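Cardiac Rehabilitation Professionals Board
Forum: Program Administration
Thread: Eligibility wording for the Mornen Prize in cardiac rehabilitation

kfrerichs
Posted June 2022

Colleagues,

The revised rules for the Mornen Prize have been circulated to member clinics. Under the new section 4, a nominee must have led a cardiac rehabilitation program for at least five years and must hold a current clinical license. The old text asked only for "sustained service to patients recovering from heart disease."

I would welcome views before our clinic submits its response. My own position is that the license requirement is sound. The prize carries the name of a clinical foundation, and the public will read it as a clinical honor.

Knut Frerichs
Brandes Heart Clinic

e.sperling
Thank you for opening the matter. I must disagree on the license requirement. In January our program reviewed its past nominations, and two of the strongest were for people who had never held a license. One ran the patient transport service for our outlying towns. Attendance at the 12-week course depends on such people.

The five-year rule I can accept, provided that part-time leadership is counted.

Elfriede Sperling 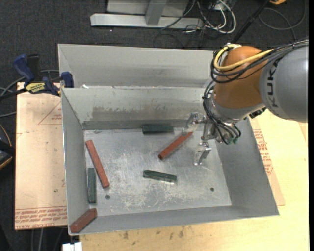 I would add that section 6 now asks for three letters of support, one of them from a former patient. Privacy rules at several hospitals do not allow staff to approach former patients for this purpose. Has any clinic received guidance?

kelfassi
Replying to e.sperling on section 6: our compliance office permits a general notice in the waiting area, with patients free to come forward. Direct requests by treating staff are not permitted. We received 30 letters by this route last year, of which most could be used.

On the license question I side with Mr. Frerichs, though with less certainty. A separate service award would answer the objection.

Karim El Fassi

kfrerichs
A separate award would have to be paid for. The present prize is 2,000 dollars and the foundation has stated that the sum will not be divided.

khakhong
The second award need not carry money. The Aletti certificate never did, and it was valued by those who received it.

May I also correct one point in the opening post? Section 4 says "license or equivalent registration." Exercise physiologists in several states are not licensed at all, and under the shorter reading they would be shut out. In our region that is 53 of the 63 people who lead an exercise session.

Kha Khổng

kfrerichs
I am grateful for the correction. I had worked from the draft and not the final text. The point about exercise physiologists is well taken and I will amend our response.

e.sperling
The correction does not help a transport coordinator. I maintain my objection and will submit it separately – others who share it are welcome to sign.

rkohlhase (moderator)
Members are reminded that comments posted on this board are not treated as formal responses. Those must be sent through the Flirnemell portal by the clinic's named contact. Joint submissions are allowed if every signatory's clinic is listed.

The question on part-time leadership has been forwarded to the foundation.

Reinhold Kohlhase

kelfassi
Does the portal accept attachments? Our letter runs to four pages.

rkohlhase (moderator)
It does, in PDF form, one file per submission.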